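4. Your First Table Exercise: Moving Things to the Circle

By now your Clondell arm should be bolted down, powered up and past its joint check from Section 3. If it isn't, please go back and finish that first, and take your time over it. We'd much sooner have you start tomorrow with a healthy arm than tonight with a sulky one!

The idea is simple enough. You pick an ordinary item, the arm grips it, and the arm carries it over to a circle marked on the tabletop. We like to use things from the snack drawer (the Wokthorpe office has a very good snack drawer), but anything light that you have on hand will do nicely.

1. Clear a good working space and mark your circle where the arm can reach all of it without stretching out straight.

2. Set out 2 or more items of different shapes. Leave the circle itself empty.

3. Switch the controller to TEACH and wait for the steady tone. It can take up to 20 seconds, which feels like an age the first time.

4. Guide the gripper to your first item and press CLOSE. Start with the grip setting on Low and go up one step at a time.

5. Press LIFT, then bring the item slowly toward the circle.

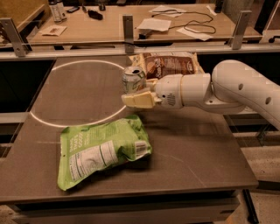
Figure 4-1. Soda can held upright near the edge of the target circle.

6. Stop once the whole item is over the circle, and look at it from the side as well as from above. From above alone it is surprisingly easy to misjudge the height.

7. Press LOWER until the item rests on the table, then OPEN. Back the gripper away before you raise it, or a finger may catch the rim and tip your item over.

8. Press SAVE. The controller holds 4000 moves, so there's no need to be stingy with your practice runs.

Note: Cans do best when gripped around the side with a finger on either side of them. Chip bags are a harder job altogether, so please don't be discouraged if the first few slip away from you. The Allen key for adjusting the finger pads is in the small parts bag.

Caution: Keep hands, sleeves and hair away from the arm whenever the controller is in TEACH or RUN. Press the red stop button before you reach in to straighten anything, even if it will only take a second.

Caution: Don't lift anything heavier than 445 grams with the standard fingers.

If the arm stops partway and the amber light blinks, lower the item by hand control, press RESET, and begin again from step 3. If the light comes back, turn to Section 9.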